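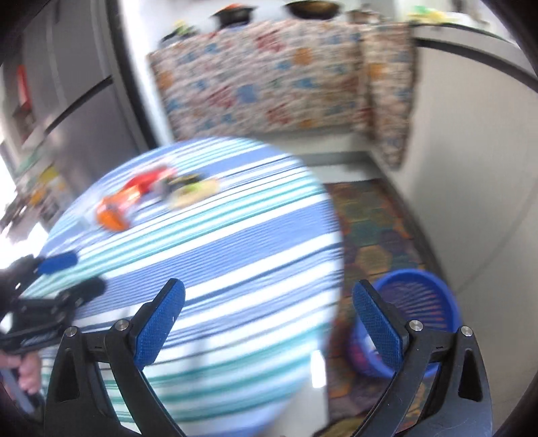 I need opinions on tablecloths for a round kitchen table, because mine keeps sliding. The table seats 4 and gets used for everything between breakfast and bedtime, so the cloth is off center by noon and hanging low on one side. The one on there now is the cloth with wide blue, white and teal stripes. I like it with the patterned panels hanging at the counter behind, and I'd rather not give it up. But stripes on a round top show every shift, and small stuff left on the table gets dragged along when somebody pulls on the edge. Table is 42 inches across, smooth finish. What are people using underneath?

- moniquerey

Felt-backed vinyl pad, cut to the size of the top. Buy it by the yard at a fabric store and trace the table on the back with a pencil. Cut half an inch inside the line so it doesn't peek out. I've had mine three years. Felt side down.

- crabtree58

I'd skip the pad. Had one, crumbs got under it and it smelled after a summer. Clips are cheaper and you can wash everything.

- golit_port

Clips don't work on every table. If the top has a thick rounded edge they pop off. Monique, what's the edge like?

- crabtree58

Square edge, an inch thick or a little over. I tried the plastic clips from the dollar store and two cracked the first week. Maybe I need metal ones.

- moniquerey

Metal ones scratch. Put a bit of moleskin on the inside, the kind for blisters.

- golit_port

How long is the drop? I sew these for people and most of the sliding complaints I get are a cloth that's too big for the table. A long drop looks nice but the weight of it does the pulling, plus knees catch it. For an everyday kitchen table I cut an 8 inch drop and no more. With a 42 inch top that's a 58 inch circle, finished. Add your hem on top of that.

- Rocío Pereyra

I think mine is a 70, so that would be 14 inches all the way around.

- moniquerey

Then that's your problem. Take it down to 58 before you spend money on anything else. You can do it in an evening. Fold it in quarters, pin it, measure out from the corner with a tape and mark the arc. Narrow hem, and go slow on the curve. Bias tape if you don't want to fight with it.

- Rocío Pereyra

Disagree that it's the size. My mother's cloth went nearly to the floor and never moved. Heavier fabric. It's the thin cotton that slides.

- Wundico

Was your mother's table in the kitchen with kids at it?

- golit_port

Dining room. OK, fair. I still say fabric matters.

- Wundico

It does matter some. A heavy canvas will stay put better than a shirt-weight cotton. But she wants to keep the one she has, so I'm going by that.

- Rocío Pereyra

Other option is rug gripper, the open mesh kind. It's the same idea as shelf liner but wider. I use it under a runner. Don't leave it on a varnished table in hot weather though, mine left a waffle print that took a lot of rubbing to get out. If there's a rug near the table you might already have an offcut.

- Bralutar_17

I do have some left over, but the table is varnished so now I'm nervous about it. Going to cut the cloth down first and see. Rocío, do you wash before you cut? It's been through the laundry a bunch of times already.

- moniquerey

If it's been washed a bunch it's done shrinking. Press it flat and cut. Wash the bias tape first if it's cotton, or the hem will pucker.

- Rocío Pereyra

Update. Cut it down last night, used white bias tape. The hem is wavy in one spot but it's on the wall side. It still moves a little when someone leans on it but it hasn't gone lopsided yet. I ordered a pad too and will put that on when it comes.

- moniquerey

Felt side down, don't forget.

- crabtree58

And lift it up and wipe under it once a week.

- golit_port

Related threads
Round table in a small kitchen, where do you put it
Getting turmeric out of a cotton tablecloth
Curtain panels for open lower cabinets - rod or wire?
Bias tape on curves, how much to stretch
Oilcloth vs. vinyl for every day
Fridge magnets that hold more than one sheet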